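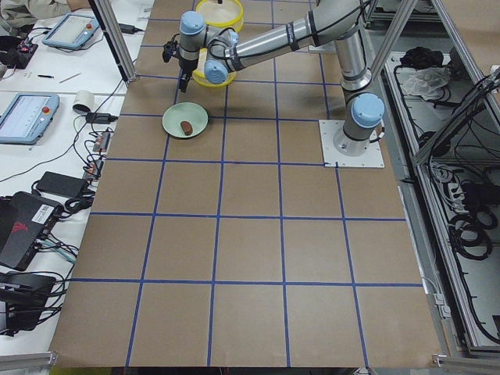 Estia Presents Lakora, a Stacking Sieve Set With Yellow Rims and a Pale Green Plate

KUMSA, May 22, 2026 - Estia, a maker of household goods for small kitchens, announces today the start of sales of Lakora, a set of three round sieves and one plate. The sieves are stacked one on top of another and take the place of only one on the shelf. The plate is made for use together with the sieves and also for use at the table. The set will be sold in 115 household stores through the distribution company Nellanex, and also directly from the Estia shop in Kumsa.

The first production is 2000 sets. The recommended price of one set is $56.

Why a sieve set

Many homes have one sieve, and it is used for everything. The same sieve is taken for flour, for washed rice, for berries and for tea leaves. For some of these tasks the mesh is too open and for others it is too fine. People know this, but they do not want to buy more sieves, as a usual sieve has a long handle and does not lie well in a drawer with the others.

Estia began to work on this question two years ago, after visits to families in Kumsa who live in apartments with a short kitchen counter. The company asked each family to take out from the cabinet all the things they use for draining, sifting and rinsing. In most kitchens the things did not fit back in the same order in which they came out. From these visits came the decision to make a set without handles, where every sieve has the same rim and can stand at any level of the stack.

"We did not want to tell people to cook in another way," said Asanka Nanayakkara, product manager for kitchen goods at Estia. "They already sift and they already rinse. We wanted that after the work is finished, everything goes back to the cabinet in one movement of the hands."

The rim

The rim was the longest part of the work. It has to be wide enough to hold with wet fingers, and it has to sit on the rim of the next sieve without sliding. At the same time it must not close so tight that two hands are needed to open it. The first samples were too tight. When the user lifted the top sieve, the second one came up together with it, and then it dropped. The present rim has a small step on the lower side, which keeps a little air between the pieces.

The color yellow was chosen after a simple home trial. Estia gave gray, white and yellow rims to the same families for one week each. The families with yellow rims told us that they could find the sieve faster in a dark lower cabinet, and that it was easier to see flour left on the edge. Gray was liked by several people for its look, and the company may return to it in a later edition.
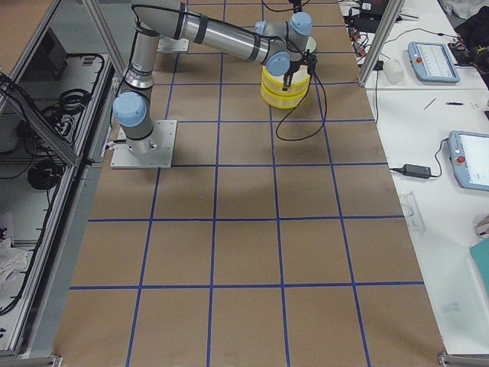 The yellow stack on the paper-covered table with blue tape lines. A round pale green piece is partly visible behind it.

Working with the stack

The sieves can be used one by one or all together. When they are used together, the most open mesh goes on top, the middle one follows, and the finest one is at the bottom. This order is good for home-ground flour, for breadcrumbs and for dried herbs. What stays in the top sieve can be ground again, and what falls through to the lower ones is already sorted.

For rinsing, Estia advises to take only one sieve from the stack. Rice and lentils need the middle mesh. Berries should go in the open one, in a thin layer, and the sieve should be moved gently from side to side under the water. Please do not press soft fruit through the finest mesh with a metal spoon - a wooden or silicone spoon is better, and the mesh will serve longer.

To separate the stack, hold the lower part with one hand and lift the top rim on one side first. Then the air enters between the pieces and the sieve comes away easily. The same advice is printed in the leaflet inside of the package, together with a table of foods and the mesh suitable for each one.

The complete set of sieves weighs 600 grams without the plate, so the stack can be carried full of flour from the counter to the bowl also by older children and by people who have weak hands. 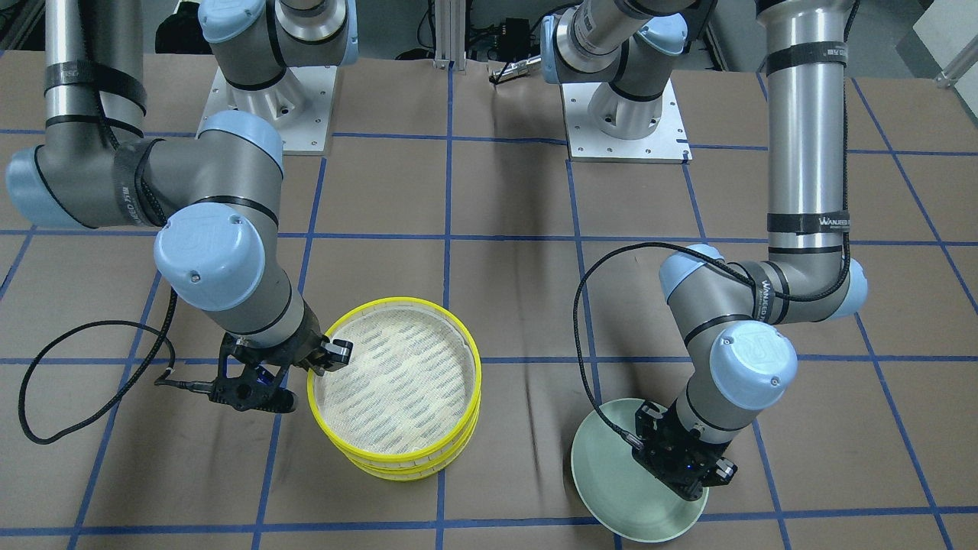

The mesh and the rim are joined without a groove on the inner side, and it was an important request from the families we visited. In their old sieves the flour collected in the groove, became hard after washing, and had to be removed with a toothpick. With Lakora a soft brush and warm water are enough. The sieves may be put in the upper rack of the dishwasher, but they should stand there separately and not in the stack, otherwise the water remains between the rims.

After washing, let the pieces dry fully before they are put together again. If there is little space, they can lean against the wall behind the sink.

The plate

The pale green plate was added to the set at a late stage. During the home trial people often put the sieve down on the counter after rinsing, and the water ran to the edge and onto the floor. Some put a soup plate under the sieve, and it was this habit which gave us the idea. The Lakora plate is round and takes the last drops, and when there is no sieve on it, it is an ordinary plate for bread, fruit or a small breakfast.

Green and yellow are not a usual pair for Estia, whose earlier kitchen goods were mostly white. "I was afraid of the green for a long time," said Asanka Nanayakkara. "I took the plate home and used it every morning, and after two weeks I stopped to think about the color. My mother then asked me for a second one, so I think it is a good sign."

The plate will be available also as a separate piece. The price for it will be announced by the stores.

Care and spare parts

Each sieve in the set can be bought again separately. Estia made this decision because the finest mesh is normally the first to be damaged, and a customer should not be obliged to replace the other two. A separate sieve can be ordered in the stores or by mail, and it will fit in the stack with the older ones. The company will keep the same rim for all future sieves under the Lakora name.

Customers who find a fault in the mesh or in the rim during the first year can bring the piece to any store where the set is sold. The receipt is needed. The packing box is not needed, and it can be recycled with paper.

Sales and next steps

Nellanex has begun to deliver the sets to stores this month. Stores in Kumsa received theirs first, and almost all other locations will have Lakora on the shelf before the end of summer. Stores that wish to show the set out of the box may ask Nellanex for a display sample with a leaflet.

In December, Estia plans to add a deep bowl to the series. The bowl will have the same rim as the sieves, so that flour can be sifted directly into it. The color of the bowl is not yet decided, and customers can send their opinion to the Estia shop by postcard or say it to the staff when they visit.

About Estia

Estia designs and produces household goods for small kitchens. The company has its workshop and its shop in Kumsa. Its range includes containers for dry food, cutting boards, dish racks and, from today, the Lakora sieves and plate.

About Nellanex

Nellanex is a distributor of kitchen and household goods. It supplies independent household stores and has worked with Estia since the first dish rack of the company.

Press contact

Asanka Nanayakkara
Product Manager, Kitchen Goods
Estia, Kumsa

Review sets are available for the press on request, as long as the supply lasts. Please write in the request if you would like to receive the separate plate too.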